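Opinión | Legislación y deporte

La proposición que la cámara regional debatirá en septiembre ocupa 29 páginas y dedica 2 artículos a la cuestión que la motiva: quién puede inscribirse en las competiciones escolares femeninas y quién lo comprueba. El resto son disposiciones sobre federaciones, plazos y sanciones. Conviene leerlo entero antes de tomar partido, porque el problema jurídico más serio no está en la definición de categoría, que ha monopolizado el debate, sino en el procedimiento de verificación.

El texto permite que cualquier club participante impugne la elegibilidad de una jugadora. No exige indicios, no fija un plazo de caducidad y no prevé coste alguno para quien impugna sin fundamento. La ponente, Nelly Palomino, sostiene que el desarrollo reglamentario cubrirá esas lagunas. Es una respuesta insuficiente. Cuando una norma afecta a la intimidad de menores, las garantías deben figurar en la ley.

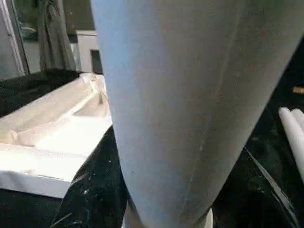
La carga de la prueba merece un examen aparte. En el régimen disciplinario ordinario corresponde a quien acusa; en la proposición se traslada a la familia, que dispone de un plazo breve para aportar un certificado médico cuyo contenido tampoco se define. Un certificado puede limitarse a una casilla o incluir un historial completo, y el texto admite ambas lecturas. La indefinición tiene consecuencias materiales: una bandeja blanca rectangular como la de la fotografía puede contener cualquier cosa, y un expediente sin contenido tasado también. Dalia Laur, asesora jurídica de la liga escolar de Tredberg, propuso en comisión un modelo único de una página. La enmienda fue rechazada sin debate.

Los datos disponibles tampoco justifican la urgencia. La liga de Tredberg tramitó 860 fichas femeninas la temporada pasada y recibió 170 reclamaciones, casi todas por edad o por cambio de centro. Ninguna se refería al supuesto que regula la proposición. De ello no se deduce que el supuesto sea inexistente ni que deba quedar sin norma - la seguridad jurídica también interesa a las deportistas que piden una categoría protegida - pero sí que hay tiempo para redactarla bien.

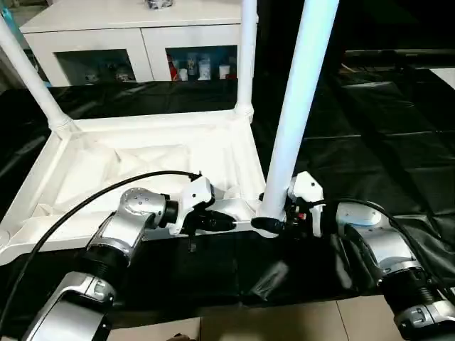 Dos brazos robóticos sujetan una varilla blanca y delgada.

Queda la cuestión del órgano competente. La proposición atribuye la decisión a la dirección de cada centro, con recurso ante la federación. Un director de instituto carece de formación pericial y, en localidades pequeñas, suele conocer a las dos partes. Teguh Tambunan ha defendido en estas páginas que la proximidad agiliza los trámites. Es cierto, pero también compromete la imparcialidad. Un órgano autonómico con deber de reserva y resoluciones motivadas sería más lento - unas semanas en el peor de los casos - y mucho menos vulnerable ante los tribunales.

Mi posición es que la cámara debería devolver el texto a comisión, suprimir la impugnación abierta y tasar el contenido del certificado. Si los grupos prefieren aprobarlo tal como está, al menos deberían incorporar una cláusula de confidencialidad con sanción efectiva. La redacción actual solo menciona la reserva en el preámbulo, que carece de valor normativo.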